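Surface Condition and Perceived Cleanliness in Shared Study Rooms

1. Background

Shared study rooms in the Borlow building are repainted on a fixed cycle, whatever state the walls are in. The aim of this project was to find out whether wall marking affects how clean users judge a room to be, and whether the present cycle could be changed without a drop in ratings.

2. Method

Ratings were collected over 13 weeks ending in August. Users scored the room on a five-point scale when leaving. In total 1,311 forms were returned, of which 777 were complete and could be used. The rest lacked a room code or a score.

Each wall was graded by eye in three bands: clear, lightly marked and heavily marked. Grading was done in daylight before 10 am, as low-angle evening light made shallow scuffs look worse than they were. Matt paint was treated separately from silk. Matt surfaces hold rubbed marks and tend to polish when wiped, so a cleaned patch can be as visible as the mark it replaced.

Faint scuffs and smudges on a plain grey matt wall, with a few small pale specks, were graded as lightly marked.

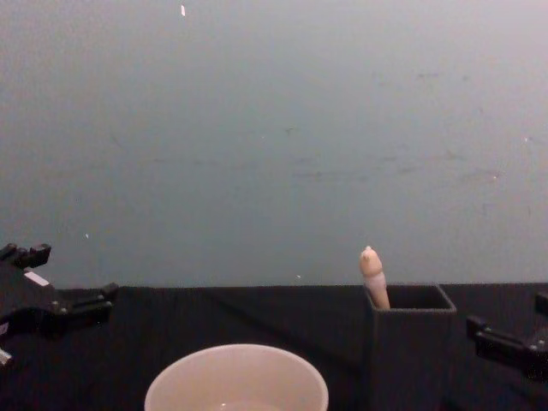

3. Results

Clear walls had the highest ratings, but the gap between clear and lightly marked was small and did not hold for every room. Heavily marked walls were rated lower in all rooms. Desk condition had a stronger effect than wall condition - a sticky desk lowered the score even where the wall was clear.

4. Limitations

Grading was done by one person. Room temperature was not recorded. The Kusano annexe was left out as its walls are tiled.

5. Recommendation

Repaint on condition, with an inspection each term, and move part of the saving to desk cleaning.

Comments (3)

dosora_fm
Was the silk paint data reported anywhere? I only see matt discussed.

Carretero Decorating
Wiping matt with a damp cloth will always leave a shiny patch. Touch in with a mini roller.

reader
Section 2 should say how the incomplete forms were spread across rooms.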